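Carpet and room condition: changes to the guest flat inspection at Clundville

The residents' guest flat at Clundville House was inspected in February. The carpet in both bedrooms is sound at the seams and does not need replacing this year. Pile height near the doors has dropped, as expected on a floor with 128 booked nights since the last survey. Edge fixing along the skirting was tested by hand every metre and two lengths of gripper rod in the hall will be renewed.
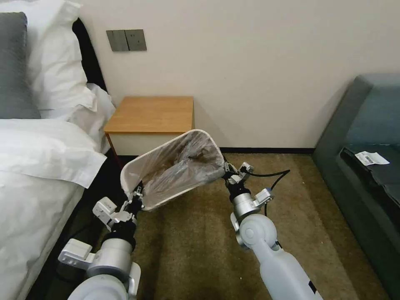

Moisture and ventilation

Relative humidity in the smaller bedroom reached 71 per cent overnight with the window shut. The trickle vent had been painted over. Thanasis Chrysikopoulos has cleared it and set the extract fan in the shower room to overrun by 6 minutes. Readings will be repeated before the heating goes off for the summer. If the figure stays high, the wall behind the bed will be opened at low level to check the insulation – the drawings from Antoniadis show a gap at the junction with the Kirow Road gable.

Guests are asked to leave the vent open in all weathers and to keep furniture a hand's width off the outside wall. Bins should be emptied on departure and the liner replaced from the hall cupboard. 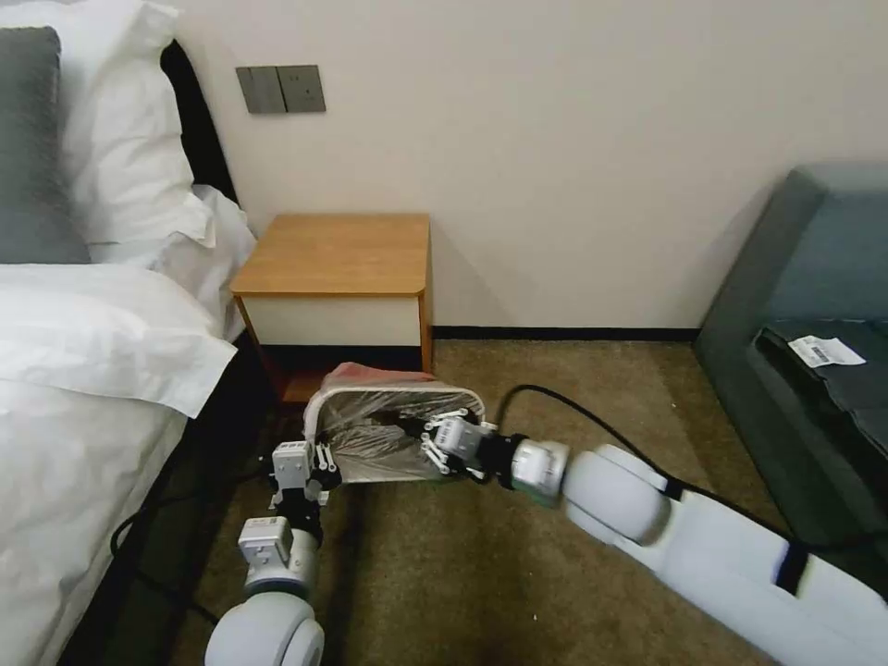

Can the carpet be cleaned with a hired machine?
Only with the low-moisture type. Hot water extraction puts too much water into the underlay, and the floor below is chipboard. Plondari has the correct machine on loan terms, and bookings go through the office before 4 pm.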